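Seixas 蓝纹奶酪专用恒温柜 二手/展示机转让
型号 Lena 421

先说重点。还剩2台,都是门店展示用过的,通电没停过多久,功能齐全。要的直接留言,别问"在吗"。

编号2941那台成色好一点,侧面有一道浅划痕,不影响用。另一台底脚换过,换的是原厂件,门把手颜色略深,介意的别拍。

价格:3000元一台,自提。两台一起要可以谈一点点,就一点点。

适合谁用
小奶酪作坊、面包店、餐吧,还有自己在家做熟成的朋友。家里放的话先量门!柜子宽60厘米,深62,高142。老小区电梯一般进得去,楼梯房请自己找人抬,空柜68公斤,真的沉。

基本参数
容积:186升
温度范围:4至18度,一度一调
湿度范围:70%至95%
层架:榉木条四层,可抽出,可翻面
门:双层玻璃,防紫外线,左右开门可换
电源:220V,普通三孔插座就行
噪音:夜里能听见,卧室别放
水箱:1.5升,抽屉式,在最下面
灯:暖白光,可关

为什么卖
店要搬到 Plestville 那边去,新地方自带一间冷藏间,柜子就多出来了。没有别的原因。问能不能再便宜的,前面写了。

用起来怎么样
我们主要拿它放 Bullutberg,就是那个半硬的洗皮奶酪,11度,湿度88左右,六个星期出来皮是橘色的,有点粘手,切开味道很正。试过11度以上,皮长得太快,里面还是白芯,不好吃。蓝纹也放过,8度,湿度拉到92。但是蓝纹和别的不要同柜!霉会串,串了就洗不掉,整批都带味。当年第一批就是这么毁的,四个轮子全送人做酱了。

白霉的(卡芒贝尔那种)也行,12度长毛,长满以后包纸换到4度。翻面要勤,头一周每天翻,后面隔天。

硬质大轮放不下,层架间距最大24厘米,别想了。

夏天要注意。室温超过32度压缩机会一直转,柜里能稳住,但电费难看。请放在通风的地方,背后留10厘米,我们之前贴墙放,后板烫手。

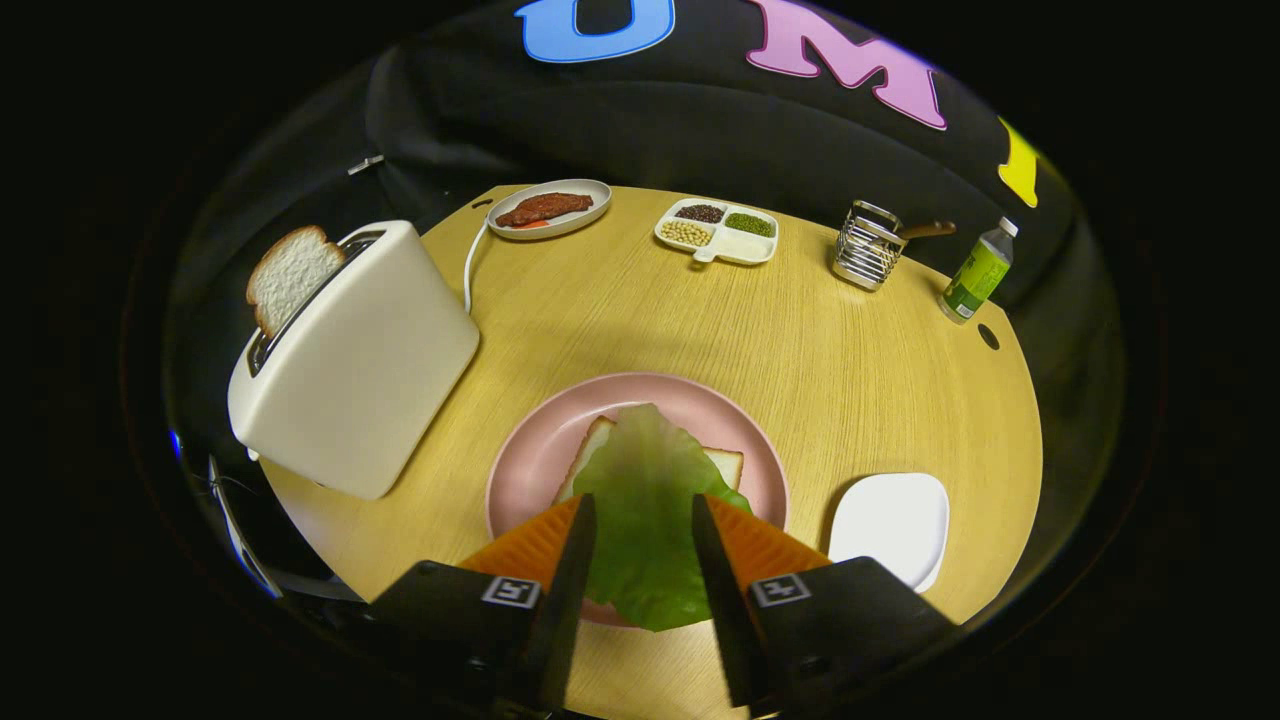
湿度这块多说两句。柜子自己带加湿,水箱要用纯净水或者凉白开,自来水用一个月雾化片就结垢,白的一层,拿柠檬酸泡半小时能下来,泡完冲干净再装。显示的湿度比实际的低3个点左右,两台都一样,我拿单独的湿度计对过。想要90就设87。Yesenia Pacheco 之前在店里管熟成,她的办法是柜里再放一小碗盐水当参照,盐水面上湿度是固定的,懂的都懂,不懂的网上查一下。

清洁
层架拿下来,热水加一点醋,刷,太阳底下晒干再装回去。不要用洗洁精,木头吸味。内胆用湿布擦,再用食品级酒精喷一遍,门开着散半个小时。密封条的缝里容易长东西,拿棉签。每换一批奶酪做一次,别偷懒。

排水孔在内胆后面左下角,很小,堵了底下会积水。随柜有一根通条,别弄丟了,丢了用粗一点的扎带也能捅。

常见问题
能放火腿香肠吗?能,我们没试过太久,放过两条萨拉米,13度,湿度75,三周多,干得比较匀。挂钩要自己配。

能放红酒吗?能是能,层架不是弧的,瓶子会滚。垫块毛巾。买个酒柜不好吗。

能当普通冰箱用吗?不行。最低4度,而且湿度高,剩菜放进去很快就坏。

停电会怎样?来电自动恢复之前的设定,不用重新调。门别开,里头温度升得很慢,停一下午没事。

显示E2是什么?下面那个温度探头松了。拔掉电,后盖四颗螺丝拧开,探头插紧。2941那台出现过一次,插紧以后没再出过。显示E5是缺水,加水就好。

配件哪里买?雾化片通用,直径20毫米的都能装。密封条要原厂的,网上能搜到,报型号就行。层架可以找木工照着做,注意用没上漆的木头。

有保修吗?二手没有保修。提货当场通电给你看,降到设定温度要一个多小时,时间不够的可以提前说,我先开着。出了门就不退了,请看仔细再付。

随柜附带
说明书(复印件,字有点糊)
原厂电源线
层架四层
水箱一个
通条一根
备用雾化片一片
竹垫若干,用过的,洗干净了,不要可以不拿

另外还有几样小东西,买柜子的可以顺手带走:奶酪模具圆的小号六个,压重块一对,ph试纸半盒。这些不单卖不寄。模具有一个边上裂了,能用,漏乳清会快一点。

提货
八月之前都可以,八月店里要清空,到时候没卖掉就拉去新店当库房柜用,不卖了。白天基本都有人,来之前打个招呼。车要能放下142高的柜子,尽量立着运,躺着运的回去一定静置满24小时再插电,不然压缩机容易坏,坏了我不负责。

外地的可以叫物流,木架费和运费自己出,我只负责帮忙抬上车。路上磕了找物流。

付款当面,转账现金都行。可以付200定金留三天,三天不来定金不退,柜子继续卖。

页面更新:2020年7月5日。两台都还在,卖掉会改这行字。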